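Section 4: Caring for Canvas Shoes and Setting Up Your Doseo Drying Cabinet

Welcome to the fun part! By now your Doseo should be unpacked, leveled and plugged in (if it isn't, go back to Section 3 and finish the leveling first). In this section you'll run the cabinet for the first time, teach it what kind of shoes you own, and wash and dry your first load of canvas shoes.

Canvas is our favorite thing to start with. It's forgiving, it dries evenly, and the difference between a good dry and a bad one is easy to see.

4.1 Before the first run

1. Open the door and take out both racks. Peel off the blue film on the underside of each one. It's thin and easy to miss.

2. Wipe the inside walls with a damp cloth. No soap.

3. Slide the racks back in with the raised lip toward you. The lower rack goes in first.

4. Push the drip tray in until it clicks.

5. Close the door and turn the dial to RINSE AIR. Press and hold the start button for 2 seconds. The fan will run for 50 minutes with no heat.

Note: A faint smell like new carpet is normal during this run and goes away after a load or two. Open a window if it bothers you.

CAUTION: Do not put shoes in the cabinet during the first run.

4.2 Choosing a fabric setting

The dial has four fabric settings: CANVAS, KNIT, LEATHER and MIXED. CANVAS is the warmest of the four and also the one with the most airflow, so please don't use it for anything glued together with soft foam. If a pair has canvas sides and leather trim, use LEATHER. It takes longer, and the trim will thank you for it.

MIXED is there for days when everybody comes home muddy at once. It runs at the LEATHER temperature with the CANVAS fan speed. Lewis MacBrayne, who wrote the first version of this guide, used it for everything, and his shoes were fine.

4.3 Washing canvas shoes by hand

You can put shoes in the cabinet straight from the rain, but a quick wash first gives a much better result. Dried mud bakes into canvas and then you're scrubbing for ages.

1. Knock the soles together outdoors and brush off the loose dirt.

2. Take out the laces and insoles. Put the laces in a bowl of warm water with a spoonful of mild detergent.

3. Wet the canvas with cool water. Work a little detergent in with a soft brush, going along the weave. Use an old toothbrush around the eyelets.

4. Scrub the rubber parts separately with baking soda and a few drops of water mixed to a paste. This works so well on toe caps!

5. Rinse until the water runs clear, then rinse one more time. Detergent left in the fabric is the usual cause of yellow patches on white canvas.

6. Stuff each shoe with a plain white towel and press firmly. Take the towel out before drying.

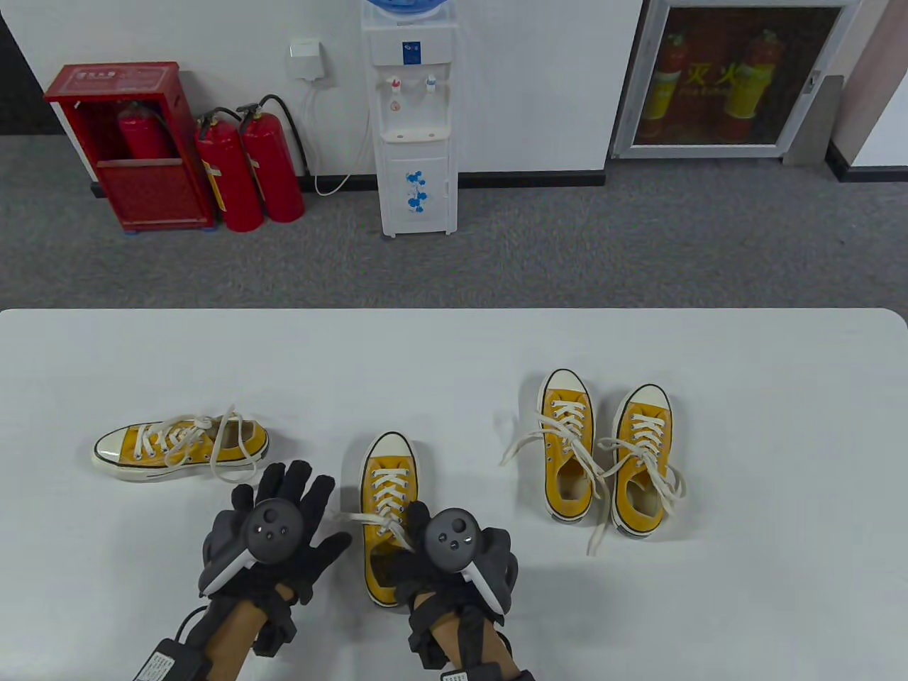
Colored canvas needs one extra check. Dab a hidden spot inside the tongue with a wet white cloth. If any color comes off, wash that pair by itself in cold water and skip the brush, using your fingertips or a sponge instead. Bright colors and dark reds are the ones to watch. Once a pair has been through three or four washes, the dye usually settles down and you can treat it like any other.

CAUTION: Never use chlorine bleach on shoes that will go in the cabinet. Fumes can collect behind the door and damage the seal.

4.4 Loading the racks

1. Set shoes on the rack heel down, leaning back against the bar, with tongues pulled forward.

2. Leave a finger's width between shoes. Air has to get around the sides as well as into the opening.

3. Hang the laces over the hook on the left wall. Lay insoles flat on the upper rack.

4. Check that nothing is covering the round vent at the back.

5. Close the door, choose CANVAS and press start.

Tall boots fit if you take out the upper rack. Fold the shafts over loosely and don't force the door.

4.5 Checking and finishing

When the cycle ends you'll hear two chimes. Reach into the toe of each shoe with your fingers; that's the last place to dry. If it feels cool or clammy, press EXTEND once. Pressing it again cancels the extension, which catches out nearly everyone the first time.

Let the shoes cool on the rack with the door open before you lace them. Warm rubber marks easily, and a tight lace can pull warm canvas out of shape around the eyelets. Lace from the toe up, keeping both ends even, and leave the top pair of holes loose until you try them on.

Note: If the canvas feels stiff, rub it between your hands for a moment. It softens right up.

4.6 Looking after the filter

The filter sits behind the gray flap under the door. Rinse it under the tap after every tenth load and let it air dry fully before putting it back. The FILTER light comes on by itself after 274 hours of fan time, and you can clear it by holding EXTEND and start together. Replacement filters are sold under part number 3000.

CAUTION: Unplug the cabinet before opening the filter flap.

4.7 If something isn't right

Fan runs but there is no heat: the dial is still on RINSE AIR, or the door isn't fully shut. Push on the top corner until you hear the latch.

Water under the cabinet: the drip tray is full or hasn't clicked in. Empty it, dry the floor and try again.

One shoe dries and the other doesn't: swap their places on the rack and run EXTEND. If it happens every time, the cabinet is probably leaning. See the leveling steps in Section 3.

Error light flashes twice and stops: let the cabinet rest for an hour with the door open, then restart. If it comes back, contact the service desk at Gritley and ask for Liam Duggan's team. Have your serial number ready (it's on the inside of the door, near the lower hinge).

Section 5 covers gloves, hats and the hanging bar.

Guide revised 12/14/22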